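3.2 Setup and care of the bottle cell

The cell described in this section has been standing in the same corner of the Prikden building for longer than any of the people who wrote its first setup sheet. It consists of one arm, one hand, a white desk, and a growing collection of opinions about how the three should be arranged. We report the arrangement in some detail. Papers on grasping tend to give a page to the policy and a footnote to the desk, and in our experience the desk has been responsible for more lost afternoons.

The task itself is modest. The arm approaches a drink bottle from the side, closes the fingers on the lower part of the body, and holds. Lifting is treated separately in Section 4. Every grasp starts from a taught point, and a taught point is only as good as the last time someone leaned on the desk. Mandagi's original procedure called for re-teaching after each software update. It did not call for re-teaching after the desk had been moved to get at a wall socket, and so for most of one September the cell ran with great precision in slightly the wrong place.

We now keep three reference poses: a parked pose, a pre-grasp pose beside the bottle, and the closed grasp. The height of the hand is set first, by eye, so that the fingers meet the lower half of the bottle. A high grasp tends to tip the bottle, and a very low one tends to scrape the desk, which gets the glove before it gets anyone's attention. Only then is the sideways distance taught. Doing it in the other order is possible, and Kusuma did it in the other order for two weeks, after which he rewrote the setup sheet himself. Figure 3 shows the hand at the bottle during setup.

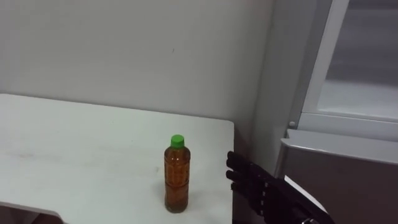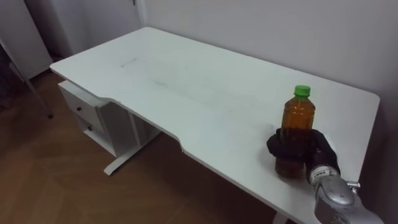
Figure 3. Hand and bottle at the white desk. In one view the fingers are open to the side of the bottle; in the other they are closed on its lower part, with the base still on the desktop.

The closing position is taught slowly and by hand. The operator steps the fingers inward until both sides touch, stops, and then adds a small fixed amount. We store this as a position. An earlier version of the cell closed to a current limit, which worked well on the rigid test cylinder supplied with the Clisden calibration kit and made an unpleasant crackling noise on everything else. The bottle recovered its shape in most cases. The people standing near it took longer.

Maintenance follows a short weekly routine, carried out on Friday before the logs are copied off. The screws on the hand are checked with the small driver that lives in the drawer, or that is supposed to live in the drawer. The finger joints are moved through their travel with the power off, and any joint that feels gritty is opened and cleaned the same day. Finger covers are inspected at the tips and replaced at 2000 grasps, whether or not they look tired. We arrived at this number after a cover gave out at grasp 1323 of what was meant to be a demonstration for Cundero, and then chose a larger number, because Štefanec had in the meantime found a better cover. Readers copying the routine should choose theirs in a more defensible way.

Two faults account for nearly all unplanned stops. The first is slack in the wrist mounting, which shows up as a hand that arrives correctly and then sags a little when the fingers close. It looks exactly like a bad taught point, and re-teaching appears to cure it for a day or so. The cure is to tighten the mounting and restore the old point from backup. Manurung now keeps that backup on paper as well as on disk, and has been thanked for it more than once.

The second fault is cable strain. The hand's cable must have enough slack for the wrist to turn fully and not so much that a loop can catch on the desk as the arm drops to the pre-grasp pose. We tried clips, sleeves and a spring return. The spring return was the most elegant of these and pulled the connector out on its first morning. A plain hook-and-loop strap, fitted with the arm in its parked pose and checked again in the closed grasp, has been in use ever since — to the quiet disappointment of Wattimena, who designed the spring.

After any repair to the hand or wrist, the full check is run before data are recorded: park, approach, close, hold, release, park. The bottle is put back on its mark by hand each time. If the fingers touch one side clearly ahead of the other, the run is discarded and the pre-grasp pose is taught again. The same check is used for the Majimbun comparison in Section 5, where the desk was a different one and, we are obliged to report, gave no trouble at all.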